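くらしの相談室 Kilosance > 家具・修理 > 木の家具

小さな木の腰掛けがカタカタします。自分で直せるものでしょうか

Daranee Chuensuk

いつも皆さんの書き込みを楽しく読ませていただいています。自分から相談するのは今回が初めてなので、話が前後したらごめんなさい。

台所で使っている木の腰掛けのことです。座面は四角くて、脚は四本、脚と脚のあいだに細い横木が渡っています。叔母から譲ってもらったもので、叔母の家で22年使われていたそうです。座って豆の筋を取ったり、高い棚の鍋を下ろすときに踏み台がわりにしたり(本当はよくないのでしょうけれど)、毎日何かしらで世話になっています。

それが、冬に入ったあたりから座るたびにカタカタいうようになりました。最初は床のせいかと思って場所を変えてみたのですが、どこに置いても鳴ります。紙を折って脚の下に挟むと静かになるのですが、動かすたびに紙が抜けてしまって、そのうち家族が踏んで歩くので、あまりよい方法ではないみたいです。それから、持ち上げて揺すると、どこかの継ぎ目がかすかにきしむような気もします。

お聞きしたいのは次のようなことです。脚の長さが違うのか、継ぎ目がゆるんでいるのか、どうやって見分ければいいのでしょう。もし脚を削ることになった場合、のこぎりをほとんど使ったことのない私でもできますか。近所の家具屋さんに持ち込むことも考えましたが、新しいのを買ったほうが安いですよと言われそうで、ちょっと足が向かずにいます。愛着があるので、できればこのまま使い続けたいです。

部屋は台所が板張りで、居間がカーペットです。道具は金づちとドライバー、それに紙やすりが何枚かあるくらいです。どうぞよろしくお願いいたします。

Rojanasak

うちは脚の裏にフェルト貼って終わりにしました。192円のやつです。短い脚だけ2枚重ね。それで静かになりましたよ。すり減ったらまた貼ればいいと思います。きしむほうは分かりません。

Wiroj Petchrat

ダラニーさん、はじめまして。叔母さまの腰掛け、よいですねえ。古い小さな家具というのは、なくても困らなそうな顔をして、いざ使えなくなると一日に何度も思い出すものです。うちにも祖父の作った踏み台がありまして、三度ほど直しながら今も玄関で靴を履くときに使っています。そんなわけで少々長くなりますが、お茶でも飲みながら読んでください。

先に結論めいたことを申しますと、たぶんご自分で直せます。ただ、いきなり脚を切るのは待ってくださいね。カタカタの原因は大きく分けて二つ、継ぎ目のゆるみと脚の長さの狂いで、これがいっしょに出ていることもよくあります。ゆるみのあるまま脚を切りそろえると、あとで接着したときにまた狂ってしまって、切ってはがたつき、がたついては切り、とだんだん低い腰掛けになっていきます。私は若いころにこれをやりまして、大人用の椅子を一脚、見事に子ども用にしてしまいました。

以下、私がいつもやっている順番です。

一、まず継ぎ目を調べる

腰掛けを膝の上に抱えて、脚を一本ずつ握り、そっと前後左右に動かしてみてください。力はいりません。付け根に指を当てておくと、目では分からないくらいの動きでも指先に伝わってきます。横木のほうも同じように、両端を押さえながら少しひねってみます。動くところがあったら、マスキングテープを小さくちぎって貼っておくと、あとで迷わずにすみます。

きしむような音がするとのことなので、一か所か二か所はゆるんでいるのではないかと思います。冬は空気が乾いて木が縮みますから、夏のあいだは何ともなかった継ぎ目が急に鳴り出すのは珍しくありません。

二、平らな作業場所をつくる

ここは面倒でも手を抜かないでいただきたいところです。台所の板張りは一見平らですが、継ぎ目や流しの近くなど、思いのほかうねっていることがあります。かといって居間のカーペットの上では、毛足に脚が沈んでしまって、がたつきがあるのかないのか分からなくなってしまいます。

私は厚みのある大きめの板を一枚用意して、それを作業台がわりにしています。カーペットの部屋でもこれを敷けばしっかりした面ができますし、接着剤を垂らしても板を拭くだけですみます。反った板では意味がありませんので、ホームセンターで選ぶときは、端に目を近づけて板の面をすーっと見通してみてください。敷いたあとは、手のひらで四隅を順に押さえて、浮くところがないか確かめます。浮いたら向きを変えたり、少しずらしたりすると、たいていどこかで落ち着いてくれます。

脚を調べるときは起こして置き、付け根をいじるときは倒したりひっくり返したりします。何度も置き直すことになりますから、まわりに余裕があるとずいぶん楽ですよ。

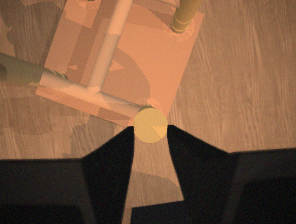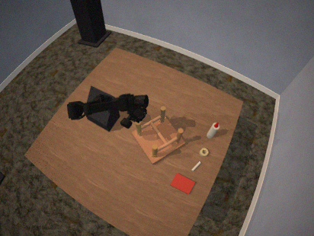
三、ゆるんだ継ぎ目を接着し直す

一で印をつけたところだけを相手にします。しっかりしている継ぎ目まで無理に抜く必要はありません。ゆるい脚を、左右に小さく揺らしながらゆっくり引きます。どうしても抜けないときは、当て木をして金づちで軽くこつこつと。釘や隠しねじが入っていることがありますので、叩く前に付け根をぐるりとよく見てください。

抜けましたら、古い接着剤を落とします。飴色の固いかすのようなものがついていたら、それです。紙やすりで落とせますが、木そのものまで削ってしまうと今度は穴に対して細くなりすぎますから、かすが取れたらそこでおしまいにします。穴の中は、割り箸の先に紙やすりを巻くとうまく届きます。

接着剤はふつうの木工用で十分です。穴の内側と脚の先の両方に薄く塗って差し込み、はみ出した分は固まる前に濡らした布で拭き取ります。締め具がなければ、丈夫なひもを脚のまわりに二重に回して結び、あいだに棒を一本差し込んでねじってください。ねじるほどに締まります。角がひもで傷まないように、折った厚紙を当てておくと安心です。

そして、ここが大事なのですが、締めたらすぐに平らな板の上に起こして立ててください。接着剤が柔らかいうちなら、座面を上から軽く押すだけで、四本の脚が板にそろってくれることがあります。そのまま一晩、できれば丸一日は座らずに我慢です。私はよく金曜の夜に接着しまして、週末のあいだは見て見ぬふりをしております。

四、それでもがたつくとき

接着が乾いてから、もう一度板の上に立てて、向かい合った角を交互に押してみます。まだカタカタするようでしたら、浮いている脚の下に名刺や厚紙を一枚ずつ足していって、止まったところの厚みを覚えておきます。

厚紙で一、二枚の差なら、Rojanasakさんのおっしゃるフェルトで十分だと私も思います。床にもやさしいですしね。うちではGrurisというところの、丸くて少し固めのものを使っています。貼る前に脚の裏のほこりと油を拭いておくと、もちがずいぶん違います。

それ以上の差があるときは、厚紙を挟んで座面を水平に保ったまま、同じ高さの木切れに鉛筆を寝かせて載せ、四本の脚のまわりにぐるりと線を引きます。その線までそろえれば同じ長さになるという理屈です。のこぎりに慣れていらっしゃらないなら、平らな板に粗めの紙やすりを貼って、その上で長い脚の裏を少しずつこするほうが失敗がありません。時間はかかりますが、ラジオを聴きながらやると案外よいものです。削ったら立ててみる、また削る。行きすぎた分は元に戻せませんから、まだ少し残っているかな、というあたりで手を止めて、あとはフェルトに任せてください。

五、仕上げに

削ったところは木がむき出しになって水を吸いやすいので、蜜蝋でも何でも、お手持ちのワックスを薄くすり込んでおくとよいでしょう。台所でお使いならなおさらです。私はSornineという缶のものを長年使っていますが、これは単に匂いが好きだからで、ほかのものでもまったく構いません。

それと、踏み台がわりのお話ですが、継ぎ目がゆるんでいるあいだだけはどうかお休みなさってください。座るのと違って、立つと重さが片側の脚に寄ります。鍋は低い棚にでも引っ越してもらって、直ってからもできれば専用の踏み台のほうがよいと思います。

最後に家具屋さんのことですが、接着のし直しだけなら気軽に引き受けてくれるお店もあります。「叔母から譲られたものなので直して使いたい」と最初におっしゃれば、買い替えを勧められることもそうないでしょう。途中で困ったら、いつでもまた書いてくださいね。

Daranee Chuensukさんからの返信

お二人とも、ありがとうございます! さっそく膝に抱えて調べてみたところ、横木の端が一か所、くるくると回るのを見つけました。指を当てるとはっきり分かって、ちょっと感動してしまいました。脚の付け根のほうは動かないようです。

板は今度の休みに夫と見に行くことにします。もうひとつだけ教えてください。横木は両端が脚に差さっているので、片方がゆるいだけだと抜けそうにありません。脚を少し外に開いて抜くものなのでしょうか、それとも隙間から接着剤を流し込んでもよいのでしょうか。

Wiroj Petchratさんからの返信

見つかってよかったです。脚がしっかりしているなら、無理に開かないほうがよいと思います。薬局などで売っている針のない細い注入器に、水でほんの少しゆるめた木工用接着剤を入れて、隙間から差してください。横木を回しながら入れると奥まで行き渡ります。あとは同じで、拭いて、ひもで締めて、板の上に立てて一晩です。それで半年してまた回るようになったら、そのときに開くことを考えましょう。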